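# Household Textiles Gallery: The Bedroom

The Workberg Domestic Interiors Collection records how bedrooms are furnished, used and kept in order. It holds 2,064 photographs, of which 26 are assigned to the bedroom section. Entries are arranged by subject, and each carries a short note on the textiles and furnishings concerned.

**Quilt and folded clothing, pink bedroom.** Bedding and garments are cataloged together in this section - the bed is often the largest flat surface in a home and serves as a sorting table for clean clothes.
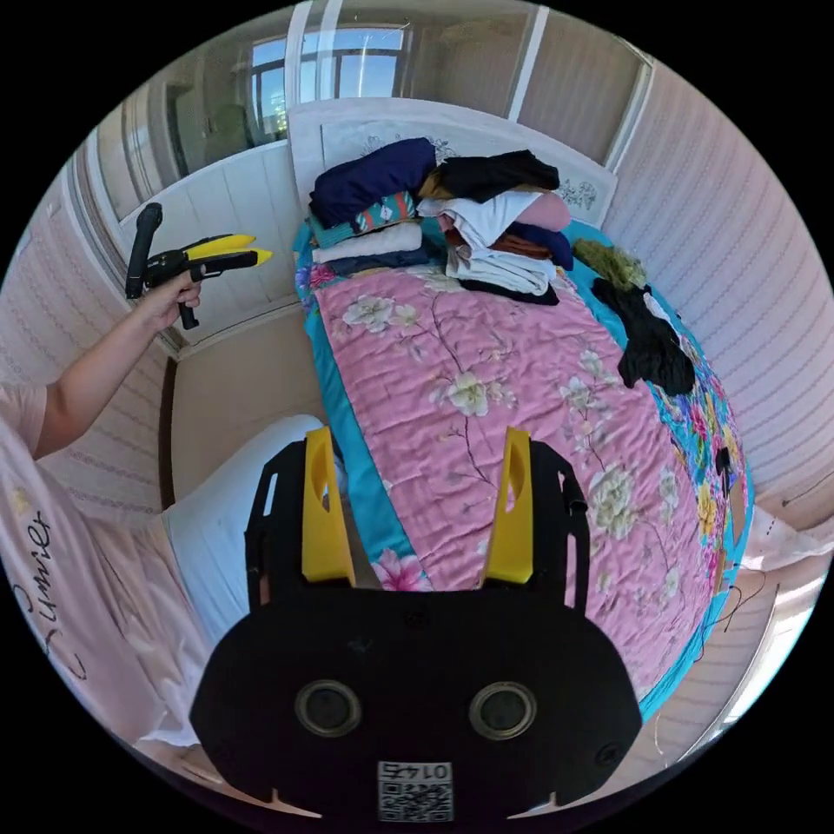
Catalogers record the quilt first, by ground color, printed motif and border. This one is entered as pink, with cream and white blossoms on thin dark branches and a turquoise border along the long sides. The clothing is entered as two heaps at the headboard, with folded white, pink and navy pieces listed under mixed garments.

Headboards and wall coverings have their own index. The entry for this room reads: white, grey floral line drawings; wallpaper, pale pink, faint stripe.

Prints for study may be requested through the Plumeo reading room. Requests are limited to 100 prints per reader - please quote the section name and the title of the entry.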